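Does folding towels in thirds really save shelf space?
Posted in Laundry and Linen

skovell_attic
I keep reading that towels folded in thirds take up far less room than towels folded in half and half again. I've got 9 bath towels and one narrow shelf in a rented flat in Bodbridge, and I tried it both ways this morning. I can't see much in it. Same cloth, same bulk, surely? 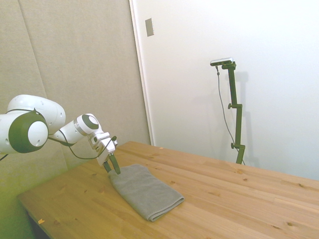 My main gripe is thickness. Terry never lies flat once it's folded, whatever the videos say. A grey one done up as a neat rectangle still has puffy edges and one fold fatter than the rest, so a pile of them leans. Is there a method that gets round this, or is it all wishful thinking?

Drarkent64
You're right to doubt it. Thirds only help if your shelf is deep and narrow. Measure the shelf first, then fold to fit. Put the fat folds at alternate ends as you stack and the lean mostly goes. Smooth each towel out flat before the first fold too. If there's a soft crease down the cloth already, it'll try to bend there again and your edges won't meet.

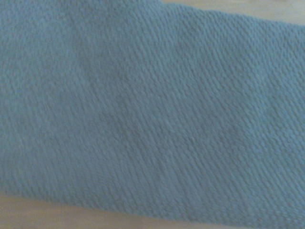
Raudsepp doubts the smoothing makes any difference once there are 6 in a pile, as the weight does the pressing for you. I'd look at the towels themselves. Mine are 800 gsm and no fold on earth makes them small. Buy thinner ones.

pegbag
just roll them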